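3.2. Planificación y presupuesto del equipamiento

La compra de equipos para el proyecto Cultia se decidió en dos fases. En la primera se comparó el costo de un brazo fijo con el de varios juegos de pinzas de mano, que el operador lleva consigo y que no requieren instalación en el sitio. La segunda fase, prevista para marzo, depende de los resultados de la primera y no se incluye en los cálculos de este apartado.

El precio cotizado por Ganstead para cada juego fue de 899 euros, sin cables ni arnés. A esta cantidad se debe sumar la tableta, los soportes para los marcadores y las piezas de repuesto de los dedos, que en nuestra experiencia es el gasto que más se olvida al preparar una solicitud. Zakaria propuso reservar el 33 % del precio de compra para reposición, y este criterio se mantuvo en todas las partidas.

El tipo de local también influye en el presupuesto. Las tareas de limpieza y recogida en baños exigen moverse entre aparatos sanitarios, trabajar cerca del suelo y cambiar de postura con frecuencia (Figura 2). Por esta razón se dio prioridad a un equipo que una sola persona pueda llevar puesto.

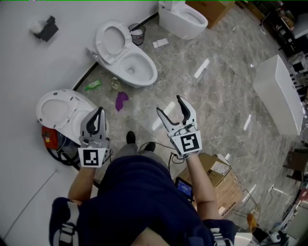
Figura 2. Operador con una pinza en cada brazo y arnés de hombros, en un espacio con varios inodoros. Cada pinza lleva en su base un marcador cuadrado en blanco y negro.

Los cables merecen una observación aparte. En la configuración elegida, la tableta va sujeta cerca de la cintura y se conecta por cables finos. Una alternativa inalámbrica, ofrecida por Breldale, costaba 461 euros adicionales por juego y obligaba a cargar las baterías entre sesiones. La oferta fue descartada, aunque sin una prueba comparativa -- limitación que reconocemos.

En cuanto a los plazos, el proveedor Kwofie comunicó una entrega de unas 2 semanas para los arneses. El pedido se firmó el 8 de diciembre de 2020, de modo que las sesiones de formación se programaron para después de las fiestas. El alquiler del local se contabilizó por separado, dentro de los gastos de funcionamiento, porque las bases de la convocatoria no permiten cargarlo a equipamiento.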